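Jidenbridge Home Forum > Cleaning and Tidying > Small dustpans for tabletop messes

**mattedbrown**
January 19, 2022

I have become a total convert to the table dustpan and I need to tell people who will understand! For years I wiped crumbs into my cupped hand and dropped half of them between the table and the trash. Then I picked up a little pan and a long brush for $11 at the Jasora closeout and now I look forward to the end of snack time.

My setup is a big brown mat in the middle of the white table, so everything messy happens on the mat, and trash bags already open before I start sweeping. I used to be a one-bag person. Two is so much better -- you never have to carry a full pan across the whole table, you just go to whichever side is closer.

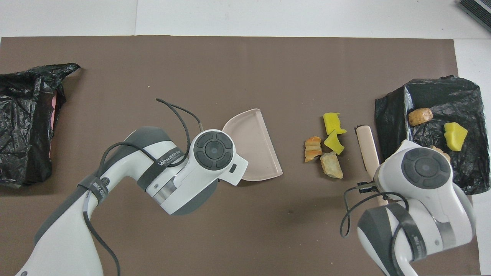
Dustpan, brush, and a trash bag on each side of the mat.

What does everyone else use? I'm mostly curious about pans, but brush opinions are welcome too.

**oatsandends**

Love a dedicated table pan. We keep ours in the drawer with the placemats so it never gets borrowed for the floor. That's my one hard rule, floor pan and table pan do not mix.

I'm going to argue with you on the bags though. Bags on the table? They slump. You tip the pan, the bag folds over, and the crumbs are back where they started. I pull the kitchen can up next to the table and scrape straight into it.

**mattedbrown**

They do slump! I fold the top down into a cuff, which helps some. I have tried the can, but our table is on the high side and I end up bending down with a full pan, and that's where I spill. Could be I'm just clumsy.

**porchlight_80**

Team can. Sorry. Also I don't get the mat. A bare table is easier to sweep than anything you lay on top of it, and a mat has an edge for crumbs to hide under. Lift mine up and there's a whole breakfast under there.

**quiltroom**

Disagree about the mat, strongly. Pale crackers on a white table are invisible until you put your elbow on them. On brown you can see every last one. Mine has lasted since we moved in and all it gets is a wipe and a shake over the sink.

What I want to know is whether the pan sits flat. I had one from Zelton with a bowed front edge and it just pushed the chips along like a snowplow.

**mattedbrown**

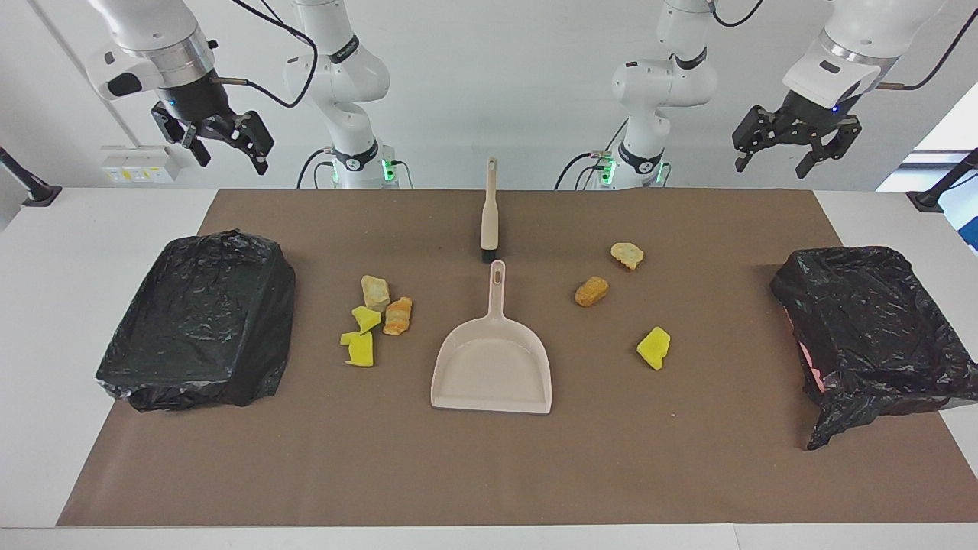 Front edges are what I look at first now, after going through the same snowplow business with my old one. If the lip rocks when you press on it in the store, put it back. Go for tall enough sides as well, because chunky pieces want to roll right back out when you turn toward the bag. This one has a straight lip and raised walls, and the shoulders are rounded, so I'm not digging crumbs out of sharp corners later. There's also a long narrow hole near the end of the handle, so it can go on a hook, and I am very happy about that hook!

One more thing on technique. When the pieces are spread out, with some on each side of the pan, I leave the pan where it is and bring the far ones in with short strokes. Chasing them with the pan never works for me.

**oatsandends**

Okay, the hook hole is a good point. Mine has no hole and lives under the placemats forever.

I do the opposite with stray pieces, by the way. Big stuff gets picked up by hand, and the brush only comes out for what's left. Seems silly to sweep something you can pinch.

**quiltroom**

Depends on how greasy it is. Cheese puffs, no thank you, that's a job for the brush.

Has anyone tried the Kuusisto brush with the replaceable head? I like a long handle but I hate throwing the whole thing out when the bristles go.

**porchlight_80**

I have it. The handle is great, the head wobbles a bit. I'd buy it again but I wouldn't pay full price.

Still not getting a mat.

**mattedbrown**

We'll get you by March. And thank you for the wobble warning, I was about to order one!

Related threads
Cuffing a trash bag so it stays open
Can you wash a dustpan with the dishes?
Best color for a craft table mat
Hooks that hold on tile
Getting crumbs out of table seams

Contact us | Copyright 2022 Jidenbridge Home Forum | Back to top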